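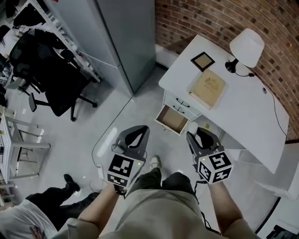 Warum ich die Wohnung in Stornberg nicht einfach zum Höchstpreis inseriert habe, wollte eine Leserin unter dem letzten Beitrag wissen. Bei der Lage hätte sie es jedenfalls versucht, runtergehen könne man immer noch.

Das habe ich mir auch überlegt. Dagegen sprach die Wohnung im Nachbarhaus. Die stand seit September im Netz, erst viel zu teuer, dann wurde der Preis in kleinen Schritten gesenkt. Jeder Interessent konnte das mitverfolgen, und bei den Besichtigungen wurde offenbar nur noch gefragt, was denn damit los sei. Ich wollte lieber mit einem Preis anfangen, den ich begründen kann.

Zur Erinnerung die Eckdaten: drei Zimmer, zweiter Stock, Balkon nach Westen, Kellerabteil, kein Aufzug. Das Bad ist innenliegend und nicht neu, die Fenster sind es schon. Das Hausgeld liegt bei 383 Euro im Monat, davon geht ein Teil in die Rücklage. Ein Stellplatz gehört nicht dazu, auf der Straße findet man abends aber meistens etwas.

Das Inserat habe ich zuerst bei Homier eingestellt. Die Eingabemaske ist in Ordnung, nur beim Energieausweis hat sie mich dreimal zurückgeschickt, weil ich den Kennwert mit Punkt statt mit Komma geschrieben hatte. Eine Fehlermeldung gab es nicht, das Feld war einfach wieder leer. In der ersten Woche wurde die Anzeige 1086 Mal aufgerufen. Das klingt nach viel. Geschrieben haben mir deutlich weniger Leute, und die Hälfte davon waren Makler, die einen Kunden an der Hand hatten.

Mit einem Büro habe ich trotzdem gesprochen, Zabala, unten am Markt. Freundlich, gut vorbereitet, die kannten sogar die Teilungserklärung unseres Hauses von einem früheren Verkauf. Die Provision wäre geteilt worden. Ich habe mir Bedenkzeit erbeten und bin dann beim Privatverkauf geblieben, vorerst.

Was ich unterschätzt habe, sind die Unterlagen. Die Protokolle der letzten Eigentümerversammlungen hatte ich, den Wirtschaftsplan auch. Gefehlt hat der Grundriss. Den alten gab es nur als blasse Kopie, auf der die Küche noch eine Tür zum Flur hat — die ist seit Jahren zu. Ich habe ihn bei Plorkier neu zeichnen lassen, das hat 290 Euro gekostet. Selbst gemessen hatte ich vorher auch, und bis auf die Nische im Schlafzimmer stimmten meine Zahlen.

Besichtigt wird einzeln, keine Sammeltermine. Eine halbe Stunde pro Termin reicht, wenn man die Unterlagen vorher verschickt. Die meisten wollen den Keller sehen und fragen nach dem Dach. Über das Dach wird in der nächsten Versammlung beraten, das steht so auch im Inserat. Ein Paar ist danach abgesprungen, ein anderes will noch einmal mit den Eltern kommen.

Bis dahin streiche ich den Flur. Die Farbe steht schon im Keller, das Abklebeband muss ich noch kaufen.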